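Sportstatistik im Baseball: Was Schlagzahlen sagen und was nicht
Handout zur vierten Sitzung, Seminar Leistungsdiagnostik im Mannschaftssport
Dozent: Rachid Ragab

Vorbemerkung

In der letzten Sitzung kam mehrfach der Satz, ein Spieler sei eben »clutch«, er liefere, wenn es darauf ankomme. Ich halte den Begriff für schlecht belegt und möchte heute zeigen, warum. Wer danach immer noch daran glaubt, darf das tun, sollte aber wissen, worauf er sich stützt. Bitte die Definitionen in Abschnitt 1 bis zur Übung beherrschen, ich wiederhole sie nicht noch einmal.

1. Begriffe

Schlagdurchschnitt (batting average, AVG): Hits geteilt durch At-Bats. Walks zählen nicht als At-Bat, Opferschläge auch nicht. Die Kennzahl ist alt und beliebt, und sie behandelt einen Single genauso wie einen Home Run.

On-Base-Percentage (OBP): Hits plus Walks plus Hit-by-Pitch, geteilt durch At-Bats plus Walks plus Hit-by-Pitch plus Sacrifice Flies. Sacrifice Bunts bleiben im Nenner außen vor, was man diskutieren kann.

Slugging (SLG): Total Bases geteilt durch At-Bats. Ein Double zählt zwei, ein Triple drei, ein Home Run vier. Dass ein Home Run für die Mannschaft genau viermal so viel wert sei wie ein Single, hat meines Wissens noch niemand überzeugend begründet.

OPS: die Summe aus OBP und SLG. Zwei Brüche mit verschiedenen Nennern zu addieren ist rechnerisch unschön. In der Praxis hängt die Zahl trotzdem recht gut mit erzielten Runs zusammen, deshalb verwenden wir sie weiter.

2. Das Beispiel Maltinden

Die Daten stammen aus der Kursdatei zum Vereinsteam Maltinden. Ein Outfielder kam in einer Saison auf 277 At-Bats und 75 Hits, also auf einen Durchschnitt von .271. Das klingt ordentlich. Die Vereinszeitung schrieb aber vor allem über seine Auftritte mit Läufern in Scoring Position, und dort soll er »ein anderer Mensch« gewesen sein.

Rechnen Sie selbst nach, was ein paar glückliche Bälle ausmachen. Mit fünf Hits mehr stünde er bei .289, mit fünf weniger bei .253. Zwischen diesen Werten liegt im Gespräch am Stammtisch der Unterschied zwischen einem guten Mann und einem Wackelkandidaten. Statistisch liegt dort ziemlich wenig. Der Standardfehler beträgt bei dieser Zahl von At-Bats knappe 27 Punkte, und zwar bevor man anfängt, die Saison in Situationen zu zerlegen. Je kleiner die Teilmenge, desto wilder die Schwankung.

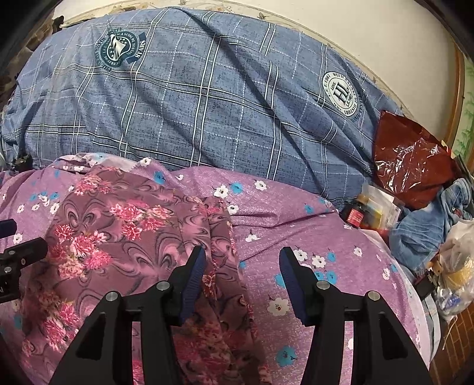 Reichen 136 At-Bats aus, um einen Schlagmann als besonders nervenstark einzustufen?
Für eine solche Aussage ist die Stichprobe viel zu klein. Bei einem wahren Durchschnitt von .270 liegt der Standardfehler bei 38 Punkten, und ein beobachteter Wert von .300 ist damit völlig unauffällig.

3. Woher der Glaube kommt

Erinnert werden die Schläge im neunten Inning. An das Groundout mit zwei Läufern auf Base im sechsten erinnert sich bestenfalls der Scorer. Dazu kommt die Auswahl im Nachhinein: Man kennt das Ergebnis, sucht den passenden Charakterzug und findet ihn. Dass derselbe Spieler im Mai als zögerlich galt, steht dann nicht mehr im Artikel.

Saoirse Foley hat in ihrer Gastsitzung dagegengehalten, dass Pitcher in engen Situationen anders werfen und die At-Bats deshalb nicht vergleichbar seien. Der Einwand stimmt. Er hilft den Verfechtern des Clutch-Begriffs allerdings wenig: Wenn die Situationen nicht vergleichbar sind, dann lässt sich aus der Differenz der Durchschnitte erst recht kein Talent ablesen.

Skeptisch bin ich auch gegenüber dem Gegenlager. Kein nachgewiesener Effekt heißt zunächst, dass unsere Daten ihn nicht zeigen. Ein kleiner Effekt könnte bestehen und im Rauschen verschwinden. Wer behauptet, Druck spiele überhaupt keine Rolle, sagt ebenfalls mehr, als er weiß.

4. Zur Software

Für die Übung nutzen wir Skusar. Das Programm gibt zu jedem Spieler einen »Nervenindex« auf drei Nachkommastellen aus. Die Formel ist im Handbuch nicht dokumentiert, auf Nachfrage kam eine freundliche Mail ohne Formel. Bitte ignorieren Sie die Spalte. In Hausarbeiten werte ich jede Argumentation, die sich darauf stützt, als unbelegt.

Die Exportfunktion verwechselt außerdem bei älteren Dateien Hit-by-Pitch und Walk. Für die OBP ist das folgenlos, für alles andere nicht.

5. Aufgaben

a) Berechnen Sie AVG, OBP und SLG für die ersten drei Spieler der Liste Maltinden von Hand, mit Rechenweg.

b) Der Datensatz Pravari enthält 771 At-Bats eines Spielers aus zwei Saisons. Teilen Sie ihn zufällig in zwei Hälften und vergleichen Sie die Durchschnitte. Wiederholen Sie das zwanzigmal. Wie groß ist der größte Unterschied, der allein durch das Losen entsteht?

c) Suchen Sie einen Spielbericht, in dem ein Schlag mit dem Charakter des Spielers erklärt wird. Notieren Sie, welche Zahl den Autor hätte umstimmen können. Falls Ihnen keine einfällt, schreiben Sie das hin.

Abgabe im November, als PDF, bis 18 Uhr am Tag vor der Sitzung. Literatur liegt im Ordner Badawi, Pflicht ist nur das zweite Kapitel. Nächstes Mal: Earned Run Average und die Frage, was ein Pitcher für seine Feldspieler kann.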